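Robot Teaching by Demonstration
Course handout 4: Collecting demonstrations by hand and by remote control
Instructor: Amedeo Testa
Revised 16 April 2025

Before the session, read sections 1 to 3. Bring your task sheet from handout 3, with the start and end conditions filled in.

1. Two ways to show a task

A demonstration is one complete run of a task, recorded from start to end, in a form the learning software can use. We record two kinds in this course.

Remote control. You hold or wear an input device and the robot arm follows it. The Didenko station in the lab works this way. The robot's own joint positions are recorded, along with the views from its cameras. Whatever you record is something the arm can do, since the arm did it. The drawback is speed. You don't feel contact well, there is a short delay, and most students take several times longer than they would with their bare hands.

Hand-held gripper. You carry a gripper with a camera mounted on it and do the task yourself. No arm is needed. Software works out the path of the gripper afterward from the video and the motion sensor. You can feel when the fingers touch something, and you can work in any room you can walk into. The drawback is that you may do things the arm can't copy, such as reaching too far, twisting your wrist past the joint limits, or moving too fast.

Hand guiding, where you push the arm itself through the motion, was covered in handout 2 and won't be used for the project.

2. What counts as one episode

An episode starts with the gripper still and open, and ends with the gripper still. Hold each pause long enough to see it clearly on playback. The cutting script looks for these pauses and will merge two episodes into one if you rush.

Each episode gets one label:

good - the task was completed according to the task sheet
recovered - something slipped or was missed, and was fixed in the same run
failed - the task was not completed

Keep all three. Students tend to delete the recovered runs because they look clumsy. Last June one group threw out every run with a second grasp, and their policy had no idea what to do after a first grasp missed. It closed on air and carried on to the drop point.

3. Moving the gripper

Approach at a steady speed and slow down for the last hand's width. Close fully before you lift. Open fully before you back away.

Keep the object in the camera's view for the whole approach. If you come in from the side because it is easier on your elbow, the fingers may hide the object and the video won't show what you were aiming at.

Don't use your free hand to steady anything unless the task sheet is written for two grippers. The robot will not have that hand.

Thin objects need extra care. A chopstick can be gripped near the tip and will then swing as it comes up. Grip lower if the other objects leave room, and lift straight up until it is clear of the holder.

4. Setting up the work area

For the Ultodgate set we worked in ordinary homes in Clilindale. Most of the setup rules come from that work.

Check the light first. A bright window behind the work area can make the camera darken everything else. Turn the table or change your side of it before you start, and then leave it alone.

Patterned tablecloths are fine and usually help. The tracking software needs fixed detail to follow, and a bare white tabletop gives it very little. Smooth the cloth down and make sure it doesn't slide during a run, or the software will read the movement of the cloth as movement of the gripper.

Leave the background as you find it. A policy trained only in front of a clean wall will have trouble in a room with things on the counters. 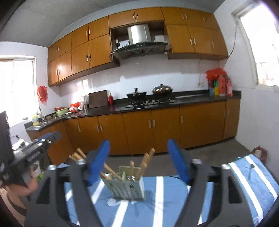 Change the start position between episodes. Move the target object a little, turn it, and come in from a different height. We ask for at least 5 start positions per location. Write them on the log sheet as you go.

If two people are recording at the same table, agree on who starts first and who calls the end. Both devices have to be running before either person moves. Keep the cables and sleeves of one person out of the other person's camera as far as you can.

5. Checking the recordings

Copy the files the same day. Play each one at double speed and look for three things: a lost track, a missing pause at either end, and fingers that never fully open.

In the Ultodgate set, 152 episodes were recorded and 135 passed this check. Most of the rejected ones had lost tracking during a fast turn of the wrist. The Undilness set was made by remote control in a similar amount of time and came to 76 episodes, with fewer rejected. Keep both results in mind when you choose a method for your project. Your report should say which one you picked and what it cost you in time.

6. To hand in

The log sheet, with start positions and labels.
All raw files, including failed runs.
One page on the episode you found hardest to perform, with a note on what the arm would have trouble copying.

Charge the grippers when you return them. The left dock is slow, so use the right one if you are the last group out.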